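7 min read

Search this blog Go

What the desk robot is doing to our jobs (mostly good, I think!)

I promised in May that I would write up how things are going with the automation project at work, and then of course I got busy with the automation project at work. So, a long one today. Get a coffee.

Quick recap for new readers: I work in facilities support at Ornance. We look after shared offices for other companies, and a big part of the job is the evening reset. Every desk gets put back to its standard layout so that whoever sits there in the morning finds the laptop, the mouse and everything else where they expect it. It's quiet work and I have always liked it, but by desk 99 your back has opinions.

The project is called Rindari, and it's a two-armed robot that will take over part of the reset. Before it gets anywhere near a real office it has to practice in simulation, and my team lead, Josiane Gautier, asked if anybody from the floor crew wanted to sit in with the developers. I had my hand up before she finished the sentence.

So for a few hours a week I now sit next to Corentin Vasseur, who builds the practice rooms, and we watch a pretend robot face a pretend desk. I love it! The rooms look a bit wild, with brick texture smeared all over the walls and a floor so orange it glows. Corentin swaps the surfaces around constantly so the robot won't get attached to one kind of office. What matters to me is the desk, and the desk feels very familiar: a laptop, a few small things scattered around it, a big monitor standing off to the side.

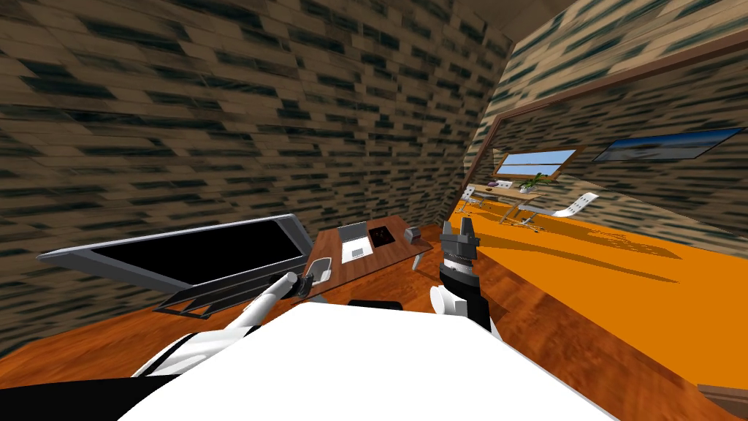

What I thought I'd be doing

I figured I would be there to nod. Maybe they'd ask me how tall our desks are. On my first afternoon Corentin asked me what order I clear a desk in, and I said I didn't have one, I just do it. He asked me to go and do it on a real desk while he watched, and I did have one. Small stuff at the front corners first, then sides, then the laptop last because it's the thing you least want to knock with your sleeve. Eight years in this job and I had never put that into words.

That order is now in the task notes. They call it the Gautier order because Josiane trained me and I told them so. She pretends to be annoyed about it.

After that they wouldn't stop asking me things, and I wouldn't stop answering. How close to the edge is too close for a mouse? When do you leave an item alone? (If it looks personal, leave it. Always.) I've filled 14 pages of a notebook.

What it changes for the rest of us

Okay, the serious part. Some people on the crew were worried when the project was announced, and I was one of them. Aba Baidoo asked straight out at the first meeting whether there would be fewer of us a year from now. The answer was that nobody's contract is being cut and that the evening shift will shrink while the daytime team grows. I believe it, though I'd like it in writing, and so would Aba, and she has asked for exactly that.

Day shift is a real change. Ginette Hervieu has worked evenings for most of her career because it suits her family, and for her a move to mornings is a headache, however nice it sounds to me. Her request to stay on evenings as a robot supervisor is with management now. I really hope she gets it. She'd be fantastic, she spots a misplaced stapler from the doorway.

For me it has been all upside so far. I'm learning things, I get asked for my opinion, and Hye-jin Wi from the training side is putting together a short course so that more of the floor crew can do what I'm doing. Seven people have signed up already!

Watching it reach

The part I still find hard to explain at home is how much there is in one reach. I put my hand out and pick up a mouse, done. For the robot somebody has to think about where each arm is, what it's blocking and whether the other arm needs to be anywhere near. I spend a lot of time just looking at the two grippers with the desk between them, trying to guess which one ought to go first. Corentin and I disagree on this regularly. I say left, he says wait. 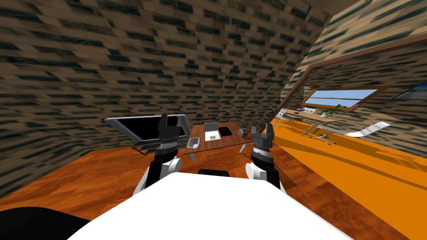 Both arms up, laptop still open on the desk. I'd start with the little thing at the front left corner.

Next on the list is drawers, which I have been told are awful. I also want to bring up cables, since every real desk I've ever reset had a cable doing something stupid behind it. If you work in an office that has gone through something like this, please write to me, especially if you were on the crew side. Aba wants to know how the shift changes were handled where you are, and I said I'd ask.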